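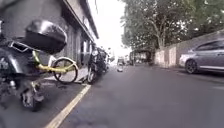

Für den Spielfilm »Vornidier« sucht die Sternport Filmproduktion 82 Komparsinnen und Komparsen sowie eine kleine Zahl von Menschen, die einen Satz sprechen können, ohne ihn zu spielen. Gedreht wird im September in Vorkow, an vier Drehtagen, davon zwei Nächte. Der Film ist ein Thriller, in dem viel gewartet wird, und darauf dürfen Sie sich auch persönlich einstellen. Wer ein eigenes Zweirad mitbringt, rückt auf der Liste nach oben. Ein dunkler Motorroller mit glänzendem schwarzem Topcase wäre ideal, ein knallgelbes Leihrad wie das dahinter leider nicht: Gelb ist in diesem Film der Hauptfigur vorbehalten, darauf besteht das Kostümbild, und gegen das Kostümbild hat in unserem Haus noch niemand gewonnen.

Worum es geht

Eine Buchprüferin kommt in eine Stadt, in der alle Rechnungen stimmen. Mehr dürfen wir nicht verraten, und ein Teil des Teams weiß auch nicht mehr. Der Verleih Goel bringt den Film in die Kinos, sobald er geschnitten ist. Verfolgungsjagden kommen vor, werden aber von Leuten gefahren, die das beruflich machen. Von Ihnen brauchen wir Passanten, Marktbesucher, Gäste einer Kantine, eine Hochzeitsgesellschaft mit schlechter Laune und mehrere Personen, die glaubhaft auf einen Bus warten. Für Letzteres melden sich erfahrungsgemäß sehr viele, die es dann doch nicht können.

Wen wir suchen

Frauen und Männer zwischen 18 und 82 Jahren, gern mit Gesichtern, in denen schon etwas passiert ist
Ein Paar, das überzeugend schweigt (auch echte Paare)
Eine Person, die auf Zuruf niesen kann
Trauzeugen, Kellnerinnen, Kantinenpersonal, Vorkenntnisse mit Tablett erwünscht
Rollerfahrerinnen und Rollerfahrer mit gültigem Führerschein und der Bereitschaft, dieselben dreißig Meter einen Vormittag lang zu fahren
Sprechrollen mit je einem Satz, Dialekt willkommen, Bühnendeutsch eher nicht

Nicht gesucht werden Hunde. Wir haben beim letzten Aufruf 1.385 Zuschriften erhalten, darunter sehr viele mit Hund, und die Hunde waren durchweg besser fotografiert als ihre Halter. Im Drehbuch steht trotzdem keiner.

Was Sie mitbringen sollten

Zeit, in erster Linie. Ein Drehtag hat zehn Stunden, von denen Sie vielleicht zwei vor der Kamera verbringen und eine weitere mit der Frage, ob Sie noch gebraucht werden. Bringen Sie ein Buch mit, aber keines mit auffälligem Umschlag. Kleidung bitte in drei Varianten, alles gedeckt, keine Logos, keine feinen Streifen, kein Weiß und, siehe oben, kein Gelb. Auch kein Senf und kein Ocker. Wer unsicher ist, ob etwas noch Beige ist, lässt es zu Hause.

Die Haare bleiben bis Drehschluss bitte so, wie sie auf Ihren Bewerbungsfotos sind. Frisörbesuche aus Vorfreude haben uns bei einer früheren Produktion eine komplette Anschlussszene gekostet.

Handys werden am Einlass abgegeben und kommen in einen nummerierten Umschlag. Ein Selfie mit der Hauptdarstellerin gibt es, wenn die Hauptdarstellerin es vorschlägt. Sie schlägt es selten vor.

Die Nachtdrehs

Treffpunkt ist jeweils 19:30 Uhr am Basislager, die genaue Adresse steht in der Zusage. Von dort geht es zu Fuß zum Set. Gehen gehört überhaupt zu den Kernaufgaben: Die Regie mag Straßen, die leicht ansteigen, und Menschen, die sie hinaufgehen, dann noch einmal, dann etwas langsamer, dann so, als hätten sie gerade eine Mahnung bekommen. Tragen Sie Schuhe mit leiser Sohle. Der Ton hört alles, auch Bonbonpapier und Knie.
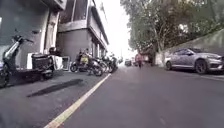 Was wir zahlen

Die Tagesgage für die Komparserie wird mit der Zusage schriftlich mitgeteilt und liegt nicht unter dem gesetzlichen Mindestlohn. Für jede Nacht kommt ein Zuschlag von 49 Euro hinzu, für das eigene Zweirad noch einmal derselbe Betrag, sofern es im Bild ist. Sprechrollen werden gesondert vereinbart. Ausgezahlt wird per Überweisung innerhalb von vier Wochen nach dem letzten Drehtag. Fahrtkosten innerhalb von Vorkow übernehmen wir nicht, von außerhalb auf Antrag, und den Antrag schicken wir mit.

Es gibt warmes Essen, auf Wunsch vegetarisch. Es gibt außerdem Kaffee, über den sich in sämtlichen Rückmeldebögen der vergangenen Jahre kein freundliches Wort findet. Eigene Thermoskannen sind zugelassen.

So bewerben Sie sich

Füllen Sie das Formular auf der Seite »Mitmachen« aus und laden Sie zwei Fotos hoch: eines vom Gesicht, eines von Kopf bis Fuß, beide bei Tageslicht, ohne Filter und ohne Sonnenbrille. Hochzeitsfotos, von denen die andere Person abgeschnitten wurde, erkennen wir. Dazu bitte Körpergröße, Konfektionsgröße und Schuhgröße, und zwar die heutigen. Roller und Motorräder bitte einzeln fotografieren, von der Seite und von hinten, mit Angabe von Farbe und Baujahr.

Geben Sie an, an welchen Tagen Sie können. »Flexibel« ist eine schöne Eigenschaft, hilft der Disposition aber nicht weiter. Wer an allen vier Drehtagen Zeit hat, wird bevorzugt, auch gegenüber Menschen mit interessanterer Nase.

Zusagen verschicken wir gesammelt, Absagen ebenfalls. Von Anrufen im Produktionsbüro bitten wir abzusehen. Wer keine Zusage bekommt, bleibt auf Wunsch in der Kartei für das nächste Projekt, eine Komödie, in der voraussichtlich Gelb getragen werden darf.

Sternport Filmproduktion, Abteilung Komparserie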